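Room Screens and Sliding Panels: Your Questions
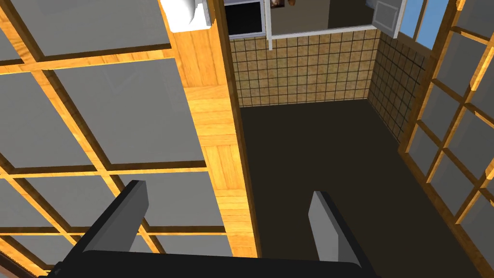

Fitzgerald Screens makes sliding panels and folding room dividers at our workshop in Wultunham. These are the questions we get most often by phone and email. Last updated Friday, March 12, 2021.

Do I need to measure before I contact you?
A rough width and height is enough for a first price. Before we cut anything we will ask for exact sizes, taken at both ends and in the middle of the opening. Old houses are seldom square, so please send all the readings and don't average them.

How long does an order take?
Standard sizes are usually ready in two weeks. Made-to-measure panels take longer, and we will give you a date when you pay the deposit. Orders placed now for the wider panels will be ready in April.

Can a panel be fitted to an existing wall?
Yes, if the wall can take the fixings for the top rail. Brick and block are fine. On a stud wall we need to know where the timbers are. Panels that run on a floor track can go almost anywhere, but the floor must be level.

What is the Munitz range?
It is our lighter range, meant for flats and rented rooms. The panels stand on their own feet and need no drilling. They fold, they do not slide.

Will a screen keep out noise?
Not much. It will take the edge off a television in the next room, but it is no replacement for a wall. Light is a different matter, and we can advise on lining if you need a bedroom dark.

How do I clean the wood?
Use a soft dry cloth. For marks, use a damp cloth and wipe dry straight after. Do not use spray polish, as it builds up in the corners of the lattice and is hard to remove.

One of my panes is torn. Do I need a new panel?
Usually no. Single panes can be replaced, and we sell the paper by the sheet with instructions. If a bar is broken as well, bring the panel in and we will look at it.

My panel has started to stick. What should I do?
Vacuum the track first. If it still sticks, rub a plain candle along the groove. Wood swells in damp weather and most panels free up again by themselves.

Do you deliver?
We deliver free within 52 miles of Wultunham on orders over £200. Outside that we use a carrier and charge at cost. You can also collect from the workshop or from our shop in Sinham, but please ring first.

Can I return a panel?
Standard sizes can be returned unused. Made-to-measure panels can only come back if there is a fault.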